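The Bin by the Door

Moving out of a rented apartment leaves a last layer of stuff that fits no carton. The furniture is gone, the books are taped up, and the kitchen still holds a bowl, a cup and whatever was in use that morning. Most people put it all in a bag and forget which one.

Gevach, a storage and moving business on Chávez Street, has started asking customers to use an open bin for these things. The company lends out 409 of them, and each household gets 2. One is for the kitchen and one is for the bathroom. They go into the truck last and come out first.

The bin has no lid, and that was a deliberate choice. When Gevach tried lidded boxes in March, customers filled them to the top and stacked other boxes on them. Plastic cups cracked and bowls came out scratched. With an open bin, people tend to stop at one layer.
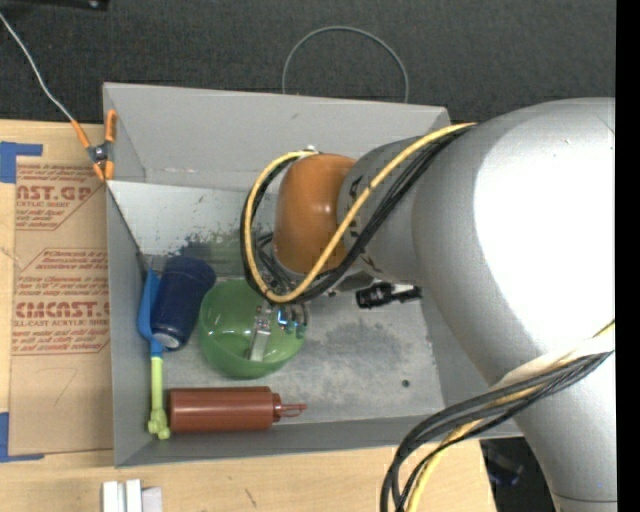
Bowls go in first, flat on the bottom. They take up the most floor and they don't roll. Cups and tumblers lie on their sides next to them. Anything glass still gets wrapped and goes in a proper carton, whatever the distance.

Hedo, a housewares shop two doors down, sells a similar bin in gray and in white. Gray hides scuffs better. Look for straight sides and a flat floor, as the tapered kind loses a good deal of space at the bottom. A folded dish towel under the bowls cuts down on rattling during the drive.

The other half of the job is deciding what to leave out. Zetasen, a packing guide handed out with the bins, suggests one bowl, one cup and one set of silverware per person for the first night. It puts the whole kitchen bin at 70 minutes from start to finish, including washing and drying. That seems generous for a couple and tight for a family with small children.

Unpacking takes less thought. Set the bin on the counter or table and use it as a shelf until the cabinets are wiped down. Gevach collects the bins after two weeks, and late ones are charged by the day.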